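Sostside Workers' Board > Workplace and Automation > Arms on the cabinet line – who does what now?

tuva_lundgren
Started in April
Hello all. English is my third language, so please be patient with me. I work at Grundow, in the fitting hall, and I would like to hear from others who have got robot arms beside them.
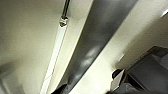

What has changed for us

We are 15 people on the day shift. Before the arms came, each of us followed one cabinet from bare panels to finished door. Now the arm takes the reaching and holding inside the body, and we do the checking, the wiring and everything that goes wrong. My shoulders are better, I must admit it. But I have noticed that I walk more and talk less. When the arm stops, the one who is nearest goes to it, and this is not written in anybody's job description.

My question is simple. Did your pay grade change when your tasks changed? Ours did not. The foreman calls it "the same work with a helper". I do not agree with him, but I would like to have good arguments before our meeting.

mallee_dave
Same story at our place, Tuva. We put together pump housings. Got the arms two winters back and the grade stayed put for 9 months, then the union pushed and we got an allowance for whoever was signed off on restarts. Only the signed-off ones, mind. Caused a fair bit of grumbling in the smoko room.

Birger Aasen
I will disagree a little with the first post. I am at Dobos, also assembly, and I have worked there a long time. The old way was not so good as people remember it. We had colleagues who could not lift their arms at the end of a shift. If a machine takes the holding, I say thank you to it.

What I do miss is the learning. A new person used to stand beside me and see how the pressure of the hand should be. Now the newcomer learns which screen to press. After half a year he still cannot feel when a fitting sits crooked.

tuva_lundgren
Birger, then we disagree less than you think :) The learning is my worry also. Last month the arm was down for a whole afternoon and only five of us could do the job by hand at normal speed. The others are clever people, they have simply never done it. I proposed one hand-built cabinet per person per week, to keep the skill. The answer was that it would hurt the numbers.

prairie_kel
We run Gadance software on ours and it logs every stop with a code. Ask for those logs before your meeting. At our shop it was 175 stops in a month, and every one was cleared by an operator at base rate. Management's whole tone changed once that was on paper.

mallee_dave
Yeah, but careful with that. Same logs show who was slow to clear the stop. Our safety rep got it in writing that they can't be used for discipline. Get that first.

prairie_kel
Fair point. We didn't, and I wish we had.

Birger Aasen
To me this is the bigger question, more than the grade. The old foreman also saw who was slow, but he saw as well that the box of screws was the wrong one that morning. A code does not see this.

tuva_lundgren
Thank you, all of you. I will ask for the written promise first and for the logs second. Dave – could you send me the wording your rep used? It does not matter if it is long, I have a dictionary and a patient sister.

mallee_dave
No worries, will dig it out after tea and message you.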